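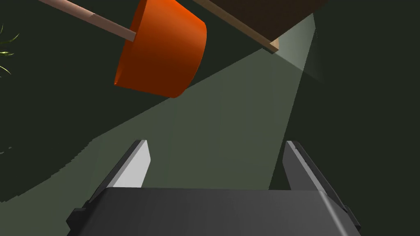
When a robot is going to start work somewhere new, people often let it practice on a computer first. The practice world is drawn by a program, a bit like a video game, so a mistake doesn't break anything. A robot hand in a world like that can try to work out how to reach a bright orange thing that looks like a pot or bucket without bumping its two fingers into the big brown block right beside it. If it gets it wrong, somebody starts the program over and the robot tries again.

Grendgate is a plant nursery. It grows small trees and garden plants and sells them to stores. Workers there used to move every pot by hand, from the potting bench to the carts and from the carts to the long growing tables. In April, the nursery started using 2 robot arms to do part of that job.

What do the robots do?

Each arm picks up a filled pot, turns, and sets it on a cart. Then it goes back for the next one. It can do this 80 times before a person has to bring a new cart. The arm doesn't get a sore back, but it doesn't know much about plants. If a stem is bent or a pot is cracked, the arm may pick it up anyway.

What do the people do now?

Lahcen Younis worked at the potting bench for four years. He lifted pots most of the day, and his shoulders hurt in the evening. Now he looks after the arms. He checks that the fingers are clean, because wet soil makes them slip. He also pulls out any plant that looks sick.

"I had to learn the computer part," Lahcen says. "I was slow at first. I still like the days when I get to work with the plants."

Sabina Vondráček runs the potting room. She says two workers moved to the greenhouse, where plants need to be trimmed and tied. Robots are not good at that yet - leaves are soft, and every plant grows in its own shape.

Was everyone happy about it?

No. Some workers worried that they would lose their jobs. Others missed talking to each other across the bench, and the arms are noisy. The nursery now holds a meeting every month where workers can say what is going well and what isn't. At one meeting they asked for a longer training time, and they got it.

Words to know

Automation: using machines to do work that people used to do.

Gripper: the part of a robot that holds things, like a hand.

Simulation: a pretend world inside a computer, used for practice or testing.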